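**Objet : Re: [plollari-donnees] Collecte en simulation, épisodes de navigation : lesquels garder ?**

Bonjour à toutes et à tous,

Je réponds sur la liste au message d'Érica, parce que la question va concerner aussi les personnes qui commencent la collecte en septembre. Je m'excuse d'avance pour la longueur, et pour mon français quand il n'est pas exact.

> Le samedi, Érica Barbosa a écrit :
>
> Bonjour Wagner,
>
> J'ai relancé le script de tri sur le lot Odard. Il y avait 1 283 épisodes à l'entrée et il en reste 1 188 à la sortie. Je ne comprends pas bien pourquoi les autres sont rejetés. J'en ai ouvert plusieurs à la main et, pour moi, la trajectoire est correcte : le robot part, il contourne, il arrive.
>
> Deuxième question : est-ce qu'on garde les images où une porte ou une cloison prend la moitié de la vue ? Chez Pernden ils les enlevaient toutes, à ce que j'ai compris. Je n'ai pas envie de le faire si cela nous coûte les passages étroits, nous en avons déjà très peu.
>
> Merci,
> Érica

> Je n'ai pas envie de le faire si cela nous coûte les passages étroits

Je suis d'accord, il ne faut pas les enlever. La règle de Pernden était faite pour la saisie d'objets, où une vue bouchée ne sert presque à rien. Pour la navigation c'est différent : le modèle doit apprendre quoi faire quand il voit surtout une surface proche et seulement un morceau de la pièce à côté. Si nous lui montrons uniquement des pièces bien dégagées, il va hésiter à chaque porte. Nous avons déjà eu ce problème avec la première version de Mercado, qui restait arrêtée devant l'ouverture jusqu'à la fin du temps autorisé.

Je mets deux vues prises dans le même logement simulé, du genre que votre filtre risque de signaler. 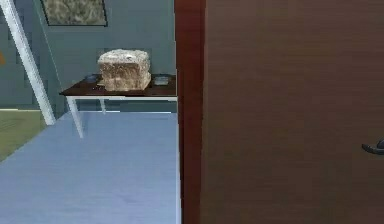
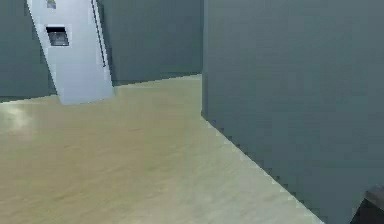

*Logement simulé, lot Odard. Dans les deux vues, une grande surface proche occupe la droite et la pièce reste visible à gauche.*

Pour la première, l'étiquette « porte » est juste et il faut la laisser, même si la poignée est coupée par le bord. Pour la deuxième, je mettrais « cloison » et non « porte », car il n'y a aucun indice de porte sur cette surface grise. Quand l'annotateur n'est pas sûr, il choisit « surface proche », et on ne corrige pas ensuite d'après la carte du logement. Je tiens à ce point : l'étiquette doit dire ce que la caméra montre à cet instant, parce que le modèle n'aura pas la carte.

Le contour en escalier en bas de la cloison, dans la deuxième vue, n'est pas un motif de rejet. Il ne faut pas non plus lisser ces bords avant l'enregistrement. Si on veut comparer avec un rendu plus fin, on le fait dans un lot séparé, avec un autre nom.

> Je ne comprends pas bien pourquoi les autres sont rejetés.

J'ai regardé le journal du script hier soir. Sur les 95 épisodes rejetés, 37 le sont pour une vraie raison : l'instruction écrite est vide ou bien elle est dans la mauvaise langue. Les autres tombent à cause du seuil de profondeur, que j'avais réglé trop sévèrement. Le script calcule la part de l'image qui est très proche de la caméra et, au-dessus de la limite, il jette l'épisode entier, même si cela arrive une seule fois. C'est une erreur de ma part, je vous prie de m'excuser.

Je propose donc ceci :

- le seuil de profondeur ne supprime plus rien, il ajoute seulement la marque `vue_proche` à l'image concernée ;
- un épisode est rejeté si l'instruction manque, si la trajectoire traverse un mur, ou si les images et les actions n'ont pas la même longueur ;
- les instructions dans la mauvaise langue vont dans le dossier `a_traduire`, on ne les perd pas.

Après cette correction, est-ce que tu peux, Érica, tirer au hasard 100 épisodes et les relire avec une deuxième personne, chacun de son côté ? Je voudrais savoir si deux lecteurs donnent la même étiquette pour les vues proches. Si le désaccord est grand, il faudra réécrire la consigne avant de continuer.

Encore une demande pour ceux qui pilotent à la manette : s'il vous plaît, ne recommencez pas un épisode seulement parce que vous avez hésité devant une ouverture. Un petit recul suivi d'une nouvelle approche est un bon exemple pour nous. Il faut recommencer uniquement si la simulation se bloque.

Je n'ai pas encore décidé pour les vues où un coin d'objet sombre apparaît tout en bas, comme dans la deuxième image. Cela peut être un meuble ou une partie du robot, je ne sais pas le dire avec cette seule vue. Si quelqu'un a gardé les masques de segmentation du lot Odard, je veux bien le chemin du dossier.

Cordialement,
Wagner Guerra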